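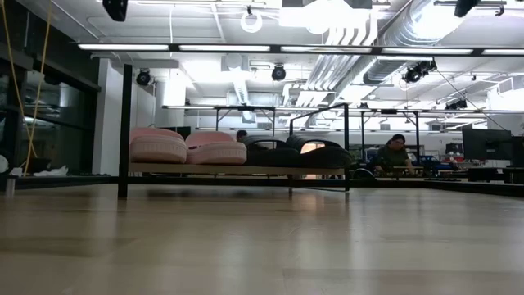
**To:** olley-build list
**Subject:** Re: [olley-build] shelf task, order of placement

Replying inline. I have trimmed the parts about the travel forms.

> The Anunville rules only say "two pairs on the shelf." They don't say whether pairs have to sit together. Can we save time by letting the arm place whichever shoe it sees first?

Pairs have to sit together. The clarification went out in September and is in the Tunstall folder under rules. A split pair scores as one placed item, so there is nothing to gain from taking them in any order. Our target layout stays as it is: pink pair on the left half of the board, black pair on the right half, all side by side.

> Also, last night's runs had trouble with the black ones. Is that the camera or the model?

Probably both. The black slides are on the same side as the black end post, and the segmentation merges the strap with the post when the shoe goes too far right. In the log for those runs, 27 of 100 attempts were rejected before a grasp was planned, nearly all on the rightmost shoe. The pink ones separate cleanly from the wood.

The tabletop is the other problem. It is glossy enough to reflect the lights, and the depth map shows holes where the reflections are. Two changes for the next set:

1. Crop the depth input to the shelf board plus a small margin. The table surface is not needed once the shoe is in the gripper.
2. Move the place target for the last slide inward, so that the sole ends before the post. At present it can stick out past it.

> Should we switch to Pirkurico for the planner?

Not before the qualifier. It handles the approach over the top bar better – the current planner still treats that bar as level, and it slants – but the config would have to be redone from scratch. I would sooner fix the collision model, a 2 line change in the rack file.

If you edit the rack file, bump the version at the top. The left post is thicker than the right one. Please do not mirror it again.

Bench time is open from 6 p.m. Put your branch name on the sheet before you start a run.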